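Changing the finger pads
3/31/23
by Tawfik

The left finger of my gripper began to lose small things in November, so I started to write down every change of pads. The last pair made 1457 grasps before the rubber became too smooth. I had hoped for 2000.

The work is not difficult, but it wants patience. I take out the old pad, clean the recess with a dry cloth and press the new one from the middle to the sides. Then I close the fingers slowly and look at the gap between them. It must be equal from top to bottom – if it is not, I begin again.
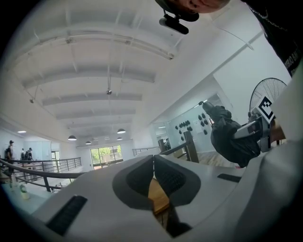

After the pads I always check the marker too. A marker with a lifted corner cost me 163 recordings last year, and I did not notice until the end. Now I press all four corners with my thumb and write the date in the notebook. The next check is after 400 grasps.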